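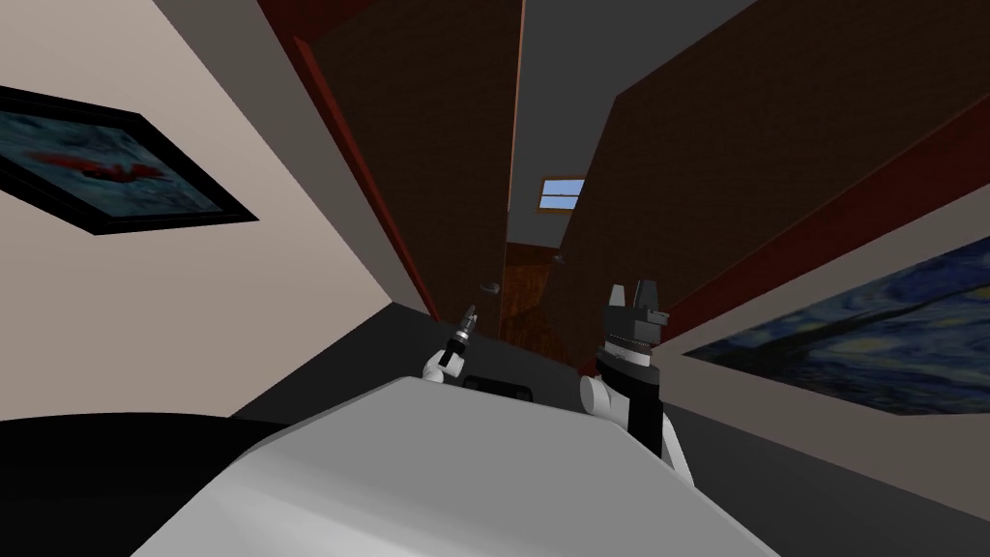 Reading time: 2 min

4.2 Simulated doorway task

The second assignment of the course used a rendered apartment interior with a pair of dark brown doors set in a red frame. Student teams controlled a robot with two arms, each ending in a gripper, and worked from the view over its torso (Fig. 3). A second room with a small window can be seen through the opening between the doors. Both walls beside the doorway carry pictures, which the teams were free to use as landmarks – the one on the right resembles The Starry Night.

Each team submitted a controller built on the Grastunus interface. Runs were limited to 2000 control steps and scored on door angle and on contact between the arms and the frame. Across the semester 3287 runs were logged, of which 74 were discarded for incomplete records. The scoring script was written by Bianka Kerekes and was left unchanged after January.

Camera tilt was treated as a nuisance variable. Teams that estimated door position from vertical edges had to correct for it, as the walls and frame may run at steep diagonals in the view. The Softić team fitted lines to the red frame alone – a simpler method that needed some 63 lines of code.
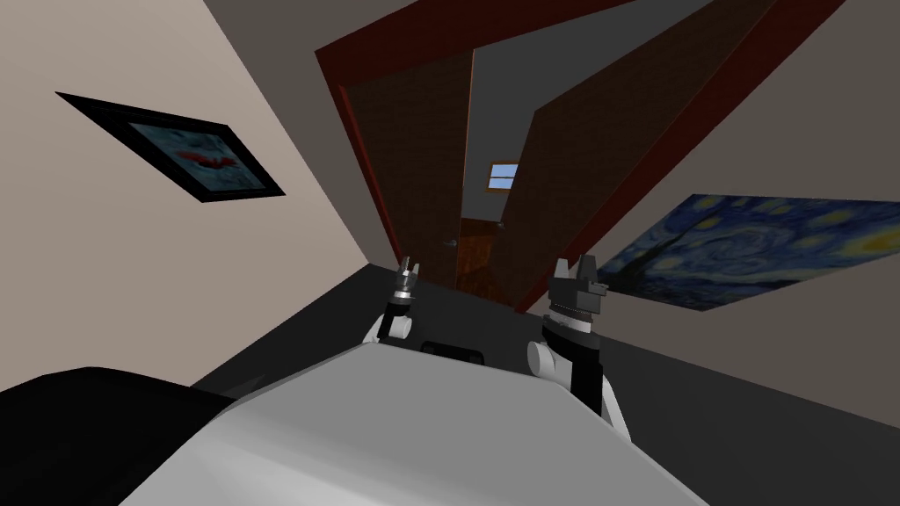 4.3 Grading

Controllers were graded on the median of their valid runs. Written reports were marked separately.

Contact: Clurell Robotics Course, Droddale | Back to top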